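Nesatness, Unit 2: Fire Extinguisher and Exit Checklist
Completed August 25, 2025
Inspector: Ainhoa Echevarría

1. Extinguishers, main corridor. Gauges in the green, pins and seals intact. PASS

2. Extinguisher, loading door. Bracket loose on the wall side. Body and hose undamaged. FAIL. Refix before the September visit.

3. Exit signs. All lit on mains. Sign over the Cantero stair dims on battery after almost 76 minutes. PASS, monitor.

4. Fire door, stair side. Closer does not pull the door fully onto the latch. Adjusted twice, same result. FAIL. Toltex to quote for a replacement closer.

5. Clear exit width. Narrowest point 700 mm, between the pallet rack and the column. Rack to be moved. FAIL

6. Alarm panel. No faults showing. Event log reads 1,203 entries and has not been cleared. PASS

7. Call points. Glass present, test key held at the front desk. PASS

8. Assembly point sign. Faded but readable from the gate.

Wood-plank wall covering: no fire rating certificate on file. Request sent to Plumunico.
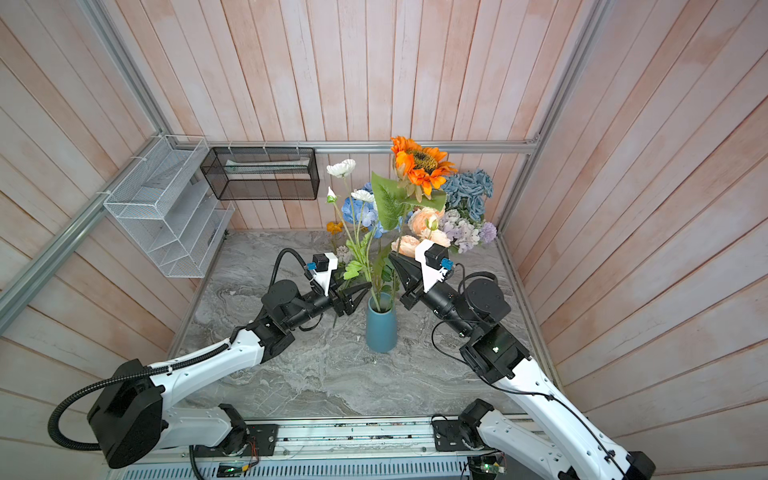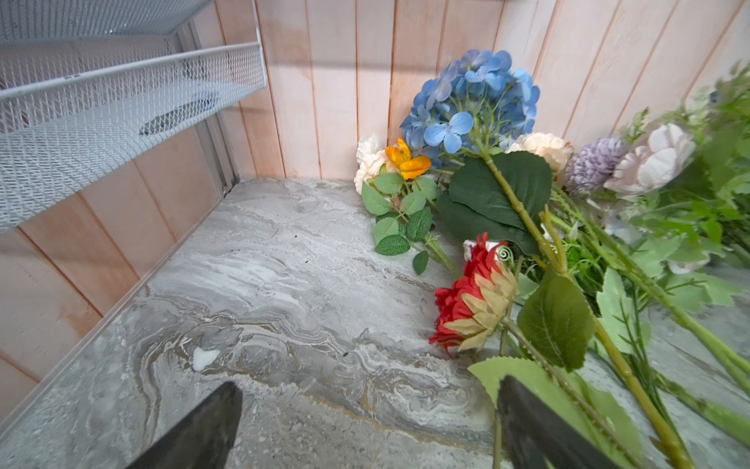
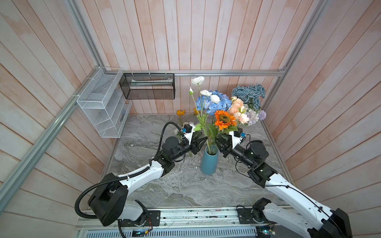

Gray marble-patterned surface and wood-plank walls.

Toltex replied that the stair door closer is a discontinued size and that the new one will need a different arm plate, so item 4 should stay open until both parts are fitted and the door has been retested from fully open and from a hand's width.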